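Home Posts Bench notes About

House rules for a two-armed bench

Posted Aug 4, 2024 by Fiachra Geraghty

I finally finished the rewrite of our bench rules, and I'm more excited about it than anyone should be about a two-page document! The old version was 231 lines long. It had grown the way these things grow, with a new line every time somebody had a bad afternoon, and people had stopped reading it somewhere near the part about coffee.

The new one fits on both sides of a sheet taped up next to the door. Tineke Vanhove did the first round of cuts with a red pen and no mercy, and then the two of us argued over the rest for most of June. She won more often than I did.

A bit of background for those who came here for the bike posts. Skesero is the cloth-handling project I've been on since last year: two arms, one table, and a pile of fabric to be picked up, spread out, folded and moved around. Cloth is wonderful stuff to work with because it never does the same thing twice. It slides, it bunches, it hides things. That last one matters a lot for the rules, and it's where the old version was weakest.
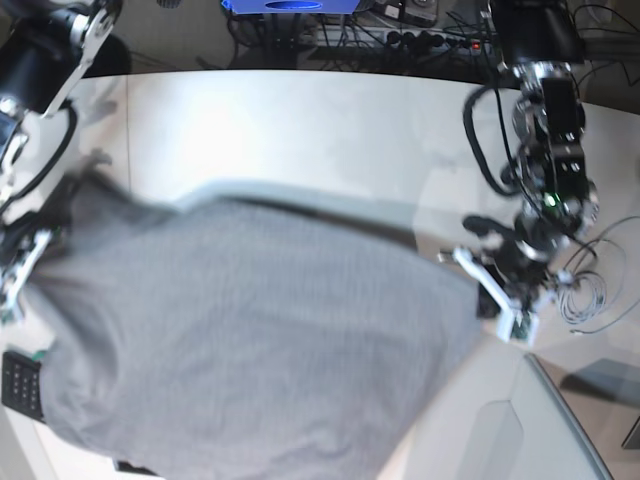 Both grippers on the gray cloth, right edge pulled up.

Rule one used to be "keep the workspace tidy." Everyone agrees with that and everyone means something different by it. The new wording is that anything on the tabletop during a run has to be either part of the task or on the run sheet. If it's on the sheet, fine, leave it. If it isn't, it comes off before the arms are enabled. I love this rule. You can check it in ten seconds and there's nothing to debate.

Rule two is about what's under the fabric. Before each run, lift the cloth by hand, look, and put it back. A folded corner can cover a small object completely, and a gripper pressing down on the fabric has no idea that there's something hard below. (Our friends over at Golob do a flat-hand sweep as well as a look, and we may steal that.)

Then cables, which got the longest section and the loudest arguments. Cables on the arms need enough slack for the full reach, so a loop hanging off a joint is okay, but you have to move that arm slowly through its whole range and watch the loop before you trust it. Coiled cable on the table goes outside the reach of both grippers and outside the area the cloth can drag across. Those are two different areas! I had them down as one, and Tineke made me lay out our biggest piece of fabric and pull it by a corner until I took the sentence out.

Power strips stay off the working surface and behind the far edge. One person should be able to reach the switch without leaning over the table. We tried it with the shortest person on the team, and then we moved the strip.

My favorite part is the naming rule. Left and right always mean the robot's left and right, never yours. If you stand facing the arms, everything is swapped, and if you're reading somebody else's notes you have no way of knowing where they stood. We now write "robot left" in full on every run sheet and say it out loud as well. It felt silly for maybe a day. I've since gone back through the old logs and found 6 entries where I still can't tell which gripper was being talked about, including run 1413, which I wrote myself.

Stopping gets its own line in bold: anybody in the room can call a stop, and the operator stops first and asks afterward. Visitors included.

Still open: how hard we should let the grippers pull when both have hold of the same cloth. Jorkby has a written limit per fabric type and I'd like one too, but ours would be a guess right now. Tineke is setting up the pull tests, and I'm taking the draft to the Landeck meetup to see what other benches do. If you've got rules for stretchy knits, please send them — I'll read every word.

Contact | © Fiachra Geraghty | Back to top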